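로봇 매니퓰레이션 실습 7주차 강의 자료
상용 그리퍼 키트의 평가: Soltik 손목 카메라 키트

작성일 2018년 7월 7일

1. 이번 주에 다룰 내용

지난주까지는 그리퍼의 기구학과 파지력 계산을 다루었다. 이번 주에는 시판되는 키트 하나를 놓고, 제품 자료를 읽는 법과 실제로 시험해 보는 법을 함께 다룬다. 대상은 Soltik의 2지 그리퍼 키트이다. 국내에서는 Arango가 공급하며, 우리 실습실에는 6월에 한 세트가 들어왔다. 비교가 필요한 부분에서는 작년까지 쓰던 Fledex 그리퍼를 함께 언급한다.

이 자료의 목적은 구매를 권하는 데 있지 않다. 기말 과제에서 각 조가 키트 평가서를 써야 하므로, 평가서에 들어갈 항목과 서술 수준을 미리 보여 주려는 것이다. 수치는 공급사 견적서와 실습실 측정값을 구분해서 적었다. 과제에서도 출처를 구분하지 않은 수치는 채점에서 제외한다.

2. 키트 구성

상자에 들어 있는 것은 그리퍼 본체, 교체용 손가락 패드 두 벌, 손목 카메라와 브라켓, 제어 보드, 케이블 묶음, 플랜지 어댑터이다. 전원 어댑터는 별매이다. 견적서를 받을 때 이 항목이 빠져 있는 경우가 있으니 확인해야 한다.

가격은 Arango 견적 기준으로 2,665달러이다. 여기에 1년간의 소프트웨어 갱신이 포함된다. 2년차부터의 갱신 비용은 견적서에 적혀 있지 않았고, 문의한 결과 연 280달러라는 답을 받았다. 평가서의 비용 항목에는 초기 구매가와 함께 이런 유지 비용을 적는다. 수업용으로 3년을 쓴다고 하면 갱신은 두 번이다.

손가락 최대 벌림 폭은 90 mm이다. Fledex 제품은 이보다 좁아서 음료 용기 중 굵은 것은 옆에서 잡지 못하고 위에서 뚜껑을 잡아야 했다. 벌림 폭은 제품 자료에서 가장 먼저 확인할 값이지만, 패드를 끼운 상태의 값인지 뺀 상태의 값인지는 자료마다 다르다. Soltik의 자료에는 패드를 뺀 값이 적혀 있다. 패드를 끼우면 양쪽 두께만큼 줄어든다.

3. 설치

플랜지 어댑터를 팔 끝에 먼저 고정하고 본체를 올린다. 볼트는 대각선 순서로 조인다. 카메라 브라켓은 본체 옆면의 홈에 끼우는 방식인데, 나사를 조이기 전에 케이블을 먼저 통과시켜야 한다. 순서를 바꾸면 커넥터가 브라켓 구멍을 지나가지 못해 다시 풀어야 한다. 설명서에는 이 순서가 그림 없이 한 문장으로만 적혀 있다.

제어 보드와 컴퓨터는 USB로 연결한다. 드라이버 설치 후 손가락을 끝까지 열고 닫는 영점 설정을 한 번 수행한다. 영점 설정 중에는 손가락 사이에 물건을 두지 않는다. 설정값은 보드에 저장되지만, 패드를 교체한 뒤에는 다시 해야 한다.

카메라 보정은 실습실의 체크보드를 쓴다. 판을 여러 자세로 놓고 촬영한 뒤 Soltik 프로그램의 보정 메뉴에서 계산한다. 보정 결과 파일은 조 번호를 붙여 저장한다. 다른 조의 파일을 덮어쓰면 그 조의 측정을 모두 다시 해야 한다.
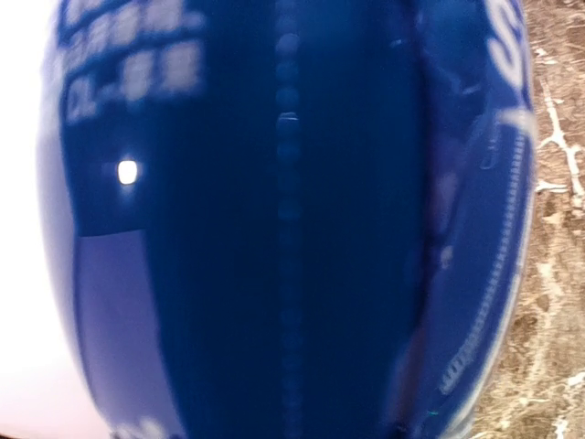
4. 손목 카메라의 근접 영상

손목 카메라가 있는 키트를 평가할 때는 대상에 접근한 상태의 영상을 반드시 따로 검토해야 한다. 먼 거리에서 물체를 찾는 성능만 보고 카메라를 판단하면, 파지 직전에 생기는 문제를 놓치게 된다. 가까이 가면 물체가 화면을 거의 다 차지하고 배경은 좁은 띠로만 남는다. 광택이 있는 짙은 파란색 표면이라면 격자 모양의 밝은 반사와 강한 백색 하이라이트가 물체의 무늬처럼 찍히고, 흰색 인쇄 문자는 S처럼 보이는 글자의 일부만 남아 문자 인식의 단서로 쓰기 어렵다. 세로로 이어지는 작은 돌기 모양의 이음선은 표면의 방향을 추정할 때 쓸 만한 특징이다. 다만 흐림이 있으므로 돌기 하나하나를 특징점으로 잡기보다 선 전체를 직선에 맞추는 편이 안정적이다.

배경도 확인 대상이다. 밝은 쪽 배경이 과다 노출되면 윤곽선이 번져서 실제 경계의 위치가 불확실해진다. 무늬가 있는 상판에서는 상판의 선이 물체의 가장자리로 검출될 수 있다. 이 두 경우는 대책이 서로 다르다. 앞의 경우에는 노출을 낮추고, 뒤의 경우에는 색상 채널을 나누어 처리한다. Soltik 프로그램에서 노출은 수동으로 고정할 수 있으나 관심 영역별로 따로 지정하는 기능은 없다.

자동 노출은 기본값으로 켜져 있다. 접근하는 동안 화면 밝기가 계속 변하면 프레임 사이의 비교가 어려우므로, 이번 실습에서는 자동 노출을 끈다. 초점은 고정식이고 사용자가 바꿀 수 없다. 이 점은 공급사 자료의 첫 장에 나오지 않고 부록의 표에만 나온다.

5. 파지 시험 절차

시험은 Skidville 실습실의 2번 작업대에서 한다. 조마다 같은 물체를 같은 위치에서 8회 잡고, 결과를 기록표에 적는다. 위치 표시 스티커는 떼지 않는다.

절차는 다음과 같다.

가. 팔을 대기 자세로 보내고 손가락을 완전히 연다.
나. 물체를 표시 위치에 세운다. 인쇄면의 방향은 기록표에 적힌 대로 맞춘다.
다. 접근 명령을 실행하고, 정지한 위치에서 손목 카메라 영상을 저장한다.
라. 손가락을 닫는다. 힘 설정은 중간 단계로 시작한다.
마. 들어 올려 5초간 유지한 뒤 제자리에 내려놓는다.
바. 미끄러짐, 기울어짐, 낙하 여부를 기록한다.

힘 설정은 낮음, 중간, 높음의 세 단계이다. Fledex 제품은 뉴턴 단위로 입력할 수 있었으므로 이 부분은 Soltik 키트가 불리하다. 얇은 플라스틱 용기는 높음 단계에서 눌릴 수 있다. 용기가 변형되면 그 회차는 성공으로 적지 않고 비고란에 변형으로 적는다.

비상 정지 버튼은 조원 한 명이 전담한다. 팔이 움직이는 동안 작업대 위로 손을 넣지 않는다. 물체가 넘어지면 팔이 완전히 정지한 뒤에 세운다.

6. 소프트웨어

제공되는 프로그램은 윈도우용이며, 파이썬 라이브러리는 별도로 내려받는다. 라이브러리의 함수는 열기, 닫기, 위치 읽기, 영상 받기 정도로 적다. 수업용으로는 이 정도면 충분하지만, 손가락 모터의 전류값을 읽는 함수가 없어서 접촉 검출을 직접 구현하려는 조에는 맞지 않는다. 그런 조는 위치 읽기 함수의 값이 더 이상 변하지 않는 시점을 접촉으로 보는 방법을 쓴다.

영상은 비압축으로도 받을 수 있다. 비압축을 선택하면 저장 용량이 빠르게 늘어나므로 필요한 구간만 저장한다. 실습실 컴퓨터의 공용 폴더는 매주 비운다.

설명서는 영문판이다. 오류 코드 표의 일부 항목은 조치 방법이 비어 있다. Arango에 문의하면 전자우편으로 답이 오며, 6월에 보낸 문의 두 건은 모두 이틀 안에 회신을 받았다. 평가서의 기술 지원 항목에는 이처럼 문의 내용과 회신까지 걸린 시간을 적는다.

7. 평가서 작성 항목

평가서는 A4 네 쪽 이내로 한다. 들어갈 항목은 구성과 가격, 설치 과정, 근접 영상의 품질, 파지 시험 결과, 소프트웨어, 기술 지원이다. 항목마다 Fledex 제품과의 차이를 한 문장 이상 적는다.

근접 영상 항목에는 시험 중 저장한 영상을 두 장 이상 첨부하고, 반사와 흐림이 윤곽 검출에 준 영향을 서술한다. 검출 결과를 겹쳐 그린 영상만 내지 말고 원본을 함께 낸다. 노출 설정값은 영상 밑에 적는다.

파지 시험 결과는 회차별 표로 낸다. 평균만 적은 표는 받지 않는다. 실패한 회차는 영상과 대조하여 원인을 추정하고, 추정임을 밝힌다.

8. 다음 주 준비

조별로 체크보드 보정 파일과 파이썬 라이브러리 설치를 마쳐 온다. 투명한 용기와 광택 용기의 검출을 비교할 예정이므로 4절을 다시 읽어 온다. 패드는 고무와 실리콘 두 종류 중 하나를 조별로 배정하며, 배정표는 실습실 문에 붙여 둔다.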